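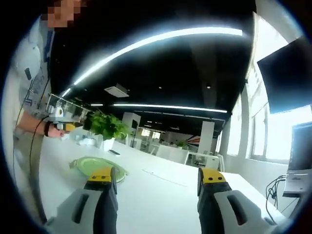 Padmavathi Sastry on Regulating the Practice Piano

Padmavathi Sastry trained as a pianist and spent six years accompanying singers before she moved to the workshop side. She now looks after the instruments at the Peltstead music school, where the practice rooms are in use from eight in the morning until the building closes. We spoke on a Monday in the small workshop behind the recital hall, mostly about grand actions and how they wear.

Her first subject was key dip, the distance a key travels from rest to the bottom of its stroke. "Students describe a piano as heavy or light, and they usually mean weight," she said. "I measure the weight, and it is often normal. What has changed is the dip. The felt under the front of the key packs down, the key goes deeper than it should, and the player's hand reads the extra travel as effort."

The school's grands are set to a dip of ten millimeters. Sastry checks it with a block on the naturals, then sets the sharps from the naturals on either side. She uses thin paper punchings under the front rail felt to raise a key and keeps them sorted by thickness. She does not correct a single note in isolation unless a lesson is waiting. "If one key is off by a visible amount, its neighbors are off by an amount you can feel. You do the section."

The busiest instrument in the building is a seven-foot grand known to the staff as the Skinner, after the family that gave it. It stands in room 39 and is the one piano that students can book for recital preparation. Sastry regulates it twice a year and tunes it every week during term.

"The Skinner gets a certain kind of use," she said. "It gets the last page of the concerto, many times. The wear is in the top two octaves and in the octave below middle C, and the rest of the keyboard is in decent shape. When I took the action out in March, the hammers in the middle had grooves you could live with. The treble hammers had gone flat at the strike point, and the strings were making contact over too much felt. The sound gets short and glassy. You can voice it down with needles, but you are working on the wrong problem. The shape has to come first."

She files the hammers with strips of sandpaper glued to a flat stick, working from the shoulders toward the crown and stopping before the point. She takes off one layer, refits the action, checks that each hammer meets all its strings together, and plays the piano for a day before deciding on anything further. Needling comes last. For the Skinner she put three shallow needle strokes in each shoulder and none in the crown.

Asked whether pianists should learn to do any of this, she was cautious. "They should learn to report it. A note on the lid that says 'feels strange' costs me an hour. A note that says 'F above middle C does not repeat when played softly' costs me five minutes, and most of that is walking upstairs." Poor repetition at low volume is usually a matter of the repetition spring or of friction at a center pin, she said, and the two are easy to tell apart once the action is on the bench. With the hammer in check, she releases the key slowly and watches the rise. A hammer that lifts smoothly without a kick has a good spring. One that hesitates and then moves has a tight center.

Humidity came up several times. The practice rooms share one air system, and the relative humidity in them falls when the heating starts. Sastry keeps a written log, and she prefers a stable reading to a correct one. "A piano can live at 38 percent or at 50. What it cannot do is go from one to the other in a week and stay in tune. The soundboard flattens as it dries, the pitch drops in the tenor first, and the unisons go after that." She tunes the school's pianos to A440 and lets them drift slightly between seasons. Pulling every instrument back to pitch at each change, she believes, leaves the tuning pins looser over time.

Her background as an accompanist affects the order in which she works. She does the soft pedal before the damper pedal, which is the reverse of how she was taught. "On a grand, the left pedal moves the whole action to the right. If it moves too far, the hammer touches the next note's string. If it moves too little, there is no change in color and the singer gets covered. I played for singers, so I hear that one first." She sets the travel at a stop screw in the cheek block and listens to each note of the upper half with the pedal down. Dampers are then timed to begin lifting when the key has gone halfway down.

The next large job is an upright called the Fader, a name that predates her and refers to its weak bass. It has 78 of its original hammers, the others having been replaced at different dates with felt of different densities. Sastry plans to fit a full new set and two new bass strings during the summer closure. She has already measured the old hammers for bore distance and has kept a sample from each section.

She still plays. The Sement Trio, in which she has been the pianist for four seasons, is preparing a Brahms program, and rehearsals are held in the recital hall after the last lesson. She does not tune on those evenings. "I set the bench, I play, and if there is a bad unison I write it down. I fix it the next morning with everything else on the list."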